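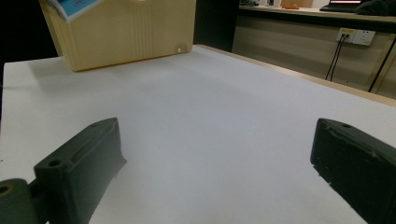
Department of Automation and Process Engineering
Equipment Planning for Small Automation Cells
Handout 3: From task list to purchase request
Instructor: Margit Söderlund. Lab sections: Ivar Boström
February 2020

Read this before the budgeting exercise. Bring a calculator and your task list from Handout 2.

1. Start with the task, then the bench

A purchase request begins with a written task. State the object, its start and end position, and the number of cycles per session. Then measure the bench. Record the clear working area, the height of the surface, and the position of fixed items such as storage boxes. A box at the back of a white tabletop takes reach away from the gripper even when no task uses it.

Power belongs in the same survey. List every outlet within cord length, how many sockets are already taken, and where the cords run. In this room the outlet is on the cabinet front behind the bench, with cords hanging from it toward the floor. A layout that needs the bench moved must include cord routing as a cost line.

2. Fingers and jaws

Printed fingers are treated as consumables. Inner edges chip and contact faces wear, so budget for them by the set and not by the finger. For the course project assume:

Working sets per station: 3
Spare sets per term: 8
Screws and inserts: one bag per station

Specify the screw pattern on the drawing. Two holes on the top face of a finger fix its position only if the mating bracket uses the same spacing. Lundgren's group ordered from Preltine and from Mancombe in one term and had to redrill both batches.

3. Test objects

Buy test objects from ordinary store stock and log the size of each. Include at least one cylinder. A tube lying on its side can roll when a jaw tip touches it off center, and a glossy surface gives less friction than bare cardboard. Note both in the object sheet. Record the diameter at each end if the end caps differ from the body. 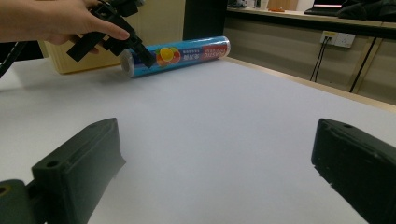 4. Budget sheet

Use the Pomedora template. Enter one line per item, with unit price, quantity, lead time and supplier. The ceiling for the project is 844 dollars per station, shipping included. Hold back 15 percent for repairs. Requests that spend the reserve on new parts are returned unread.

Laptops and bench furniture are charged to the Lindholm lab account and must not appear on your sheet. Power strips do appear.

5. To hand in

Task list, bench survey with outlet positions, finger drawing, object sheet, budget sheet. Submit as one file to Halvard Haugland by the first lab session in March.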